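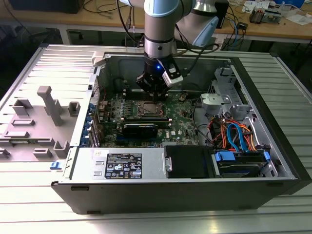

3.2 Choice of cooking fat and reported taste

Of the 2295 home cooks who returned the July survey, 1580 stated that they made a hot cheese dish at least once a week. Respondents in Marino most often used butter on the outside of the bread, while those in Fleltden favored a thin layer of oil. Testa's earlier diary study recorded the same split between the two towns, although with a smaller group of 517 households.
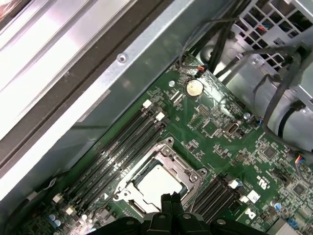
The type of cheese had less effect on the taste score than the thickness of the slice. Scores fell when the slice was too thick to melt before the bread browned, and this held for both fats. Oven baking was reported by 91 respondents, who gave lower scores for crispness but similar scores for flavor. Their answers are kept apart in Figure 4.

Figure 4. Mean taste score by cooking fat and slice thickness, with oven-baked dishes shown separately.

Bread type was not controlled. Respondents were asked to use the loaf they would normally buy, and the effect of this choice on crispness is taken up in Section 3.3.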